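Getting to the Valley Trail Without a Car

By Érica Sampaio
March
4 min read
Last updated 9:40 a.m.

The parking lot at the south end of the Valley trail fills early in spring, and the overflow lot is closed until the road crew finishes the culvert. Several readers wrote in after the last issue to ask if the walk can be done by bus. It can, and I did it twice this month to check the times.

Take the 412 from the Clusico terminal and get off at Jarkia church. The stop has no shelter and no sign on the uphill side, so tell the driver when you get on. The ride takes 36 minutes if the school traffic has cleared. Buses run every hour in the morning and less often after lunch. The last one back leaves the church at 5:50 p.m. and does not wait.

From the stop, cross the road and follow the lane between the two stone walls. It turns to gravel at the second gate. Leave the gates the way you find them. The trail proper begins at the footbridge, where a post with a yellow band marks the junction. Left goes to the reservoir. Right is the one you want, along the creek.

The first stretch is flat and mostly shaded. After the old mill the path climbs, and the total gain to the lookout is 500 feet. Most of that comes in one set of switchbacks with loose rock on the outside edge. Poles help on the way down. I had trail runners on and would have been happier in boots, especially at the third bend where water runs across the path.

The lookout has a bench and a low wall. On a clear day the view runs down the valley to the coast. The first time I was there it was all cloud, and I ate my sandwich and left. The second visit was better, with wind from the north and good light until midafternoon.

You can return the same way or make a loop by continuing past the lookout to the Thepsuriya farm road. The loop adds 2 miles and is easier on the knees. It comes out on the main road below the church, so you have a short uphill walk on the shoulder to reach the bus. Wear something bright for that part. There is a path behind the guardrail for some of it, but it was overgrown when I tried it.

Water: the tap at the mill is off for the season. Carry what you need from town. The small store across from the church sells drinks and bread and closes between 1 and 3.

Dogs are allowed on a leash below the lookout. Past it there are sheep, and the farm asks that dogs stay off the road until the lambs are bigger.

Phone signal is fine at the church and at the lookout, and poor along the creek. Download the map before you leave. The paper version at the terminal desk still shows the old route over the ford, which has been closed since the bridge went in.

Next issue will cover the reservoir branch, provided the upper section is open by then. If you have walked it lately, write and tell me what the surface is like past the dam.

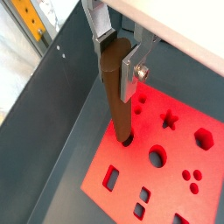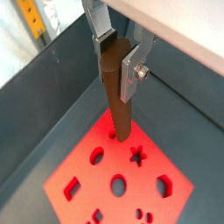

A brown peg held upright over a red shape-sorting board, in both pictures.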